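Print this page | E-mail this tip

Workshop Tips: Teaching a Two-Armed Robot to Handle Paper

By Brigitta Zürcher
25 July 2020

The Pakonis people will tell you that showing a robot a job by remote control is as easy as doing it yourself. I don't buy it. I can wrap a box while talking on the phone. Driving two grippers through the same job had me sweating by the second fold.

Still, if you're going to try it, start with one flat sheet and forget the box for now. Park everything else at the back of the table and bring the grippers together over the paper slowly. 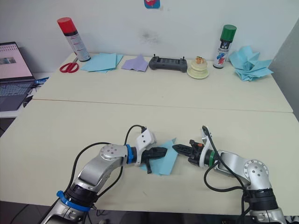
Two grippers, one sheet of light blue paper. Spare sheets and scissors stay at the back.

Tín Lò swears by 150 demonstrations per fold. Cúc Thái wants 300. I have yet to see proof that either number beats 17 careful ones – a sloppy run teaches sloppiness, so throw it out.

Once you move on to a covered box, watch the fingertips at the folds. Paper creases wherever you lean on it, and you can't feel that through a remote. 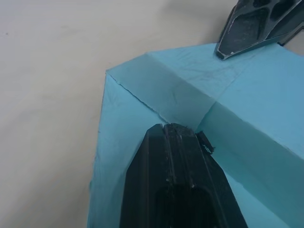
Go easy on the squeeze, then, and let go before you change direction. Dragging a closed gripper along an edge is asking for a tear. Wipe the fingers between runs, too. As for "it learns from your mistakes" – mine mostly learned the mistakes.

Related tips
Cutting straight lines without a guide
Keeping cables off the bench
Is a second gripper worth it?

This site uses cookies. By reading on, you accept them.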